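Supplier failure: tips for the workshop account

Check a supplier's filed accounts each May, before renewing. A firm paid mostly in advance is the larger risk.
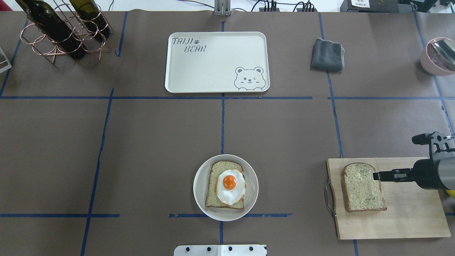

What if the supplier already holds a deposit?
Write to the administrator with the invoice and ask to be listed as a creditor.

Keep deposits under 700 dollars - stage the rest.
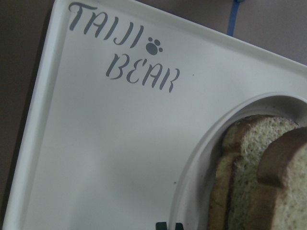 Record serial numbers for goods stored off site.
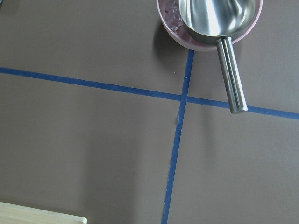
File delivery notes by order number.

Print this page | E-mail this page

Related
Reading a balance sheet
Retention clauses

Contact | © Skirdale | Back to top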